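Skulteo Garment Care Guide
Section 4: Folding and storing polo shirts

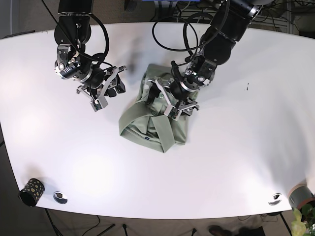
Kurkach

This section covers short-sleeved polo shirts with a soft collar and a buttoned placket. For dress shirts with stiffened collars, see Section 5. For knitwear, see Section 6.

Before you start

You will need a clear, flat surface larger than the shirt when it is spread out with the sleeves open. A smooth white tabletop is good for light and mid-toned colours because lint and loose threads show up against it. Wipe the surface down and let it dry. The Jitia folding board is optional and is sold separately.

Shirts must be fully dry. Check the collar seam and the underside of the placket, which are the last places to dry on most polos.

Caution: Do not fold a shirt straight from a hot iron or dryer. Hang it for 20 minutes first, or the folds will set as hard creases.

4.1 Preparing the shirt

1. Fasten the top button. If the shirt has three buttons, the middle one may be left open.
2. Turn the collar down and press it flat with your hand, working from the back of the neck out to each tip.
3. Lay the shirt face down with the collar away from you.
4. Smooth the back from the centre to the side seams. Pull the hem gently to straighten it.

Note: Pique cotton stretches if it is pulled hard. Smooth it with the flat of your hand.

4.2 Folding the sides

1. Take the left side at the shoulder and the hem. Fold it toward the centre so that the new edge runs straight down from a point halfway along the shoulder.
2. Fold the sleeve back on itself so that it lies inside the folded side.
3. Repeat on the right. The two sides should meet or overlap slightly down the middle of the back.
4. Check that no part of the sleeve sticks out past the long edges.

A few soft creases where the sleeves are tucked in are normal. They fall out when the shirt is worn. If there is a thick ridge, open that side and lay the sleeve again.

4.3 Finishing the fold

1. Hold the shirt lightly at the collar to keep it from sliding.
2. Bring the hem up by a third of the shirt's length.
3. Fold up once more so that the bottom fold sits just below the collar seam.
4. Turn the shirt over. The collar and top button should now be facing you.
5. Straighten the collar tips. A tip may stick out a little past the folded body, but it should lie flat and must not be bent underneath.

Note: Handle the collar by the fabric on either side of the placket. Pulling on the button itself loosens the thread.

4.4 Storing

Lay folded shirts flat in the drawer with the collars alternating, one toward the front and the next toward the back, so the stack stays level. Keep stacks to six shirts or fewer. In the Sundqvist tall drawer unit, which is 445 mm deep inside, there is room for two rows of adult shirts in most sizes.

Greyish greens and other muted colours can fade along the folds if they are left in sunlight. Keep them in a closed drawer or on a shelf away from the window. Shirts put away for winter should be refolded once partway through the season, with the folds in a slightly different place.

4.5 Common problems

Folded shirt is wider at one end: the side folds are not parallel. Return to 4.2 and line up the edge at the hem before letting go of the shoulder.

Collar rolls or stands up: the top button is open, or the collar was not turned down at the back of the neck. Return to 4.1.

Shirt slides during the last fold: the surface is too slick. Put a cotton tea towel underneath.

Continue to Section 5 for dress shirts.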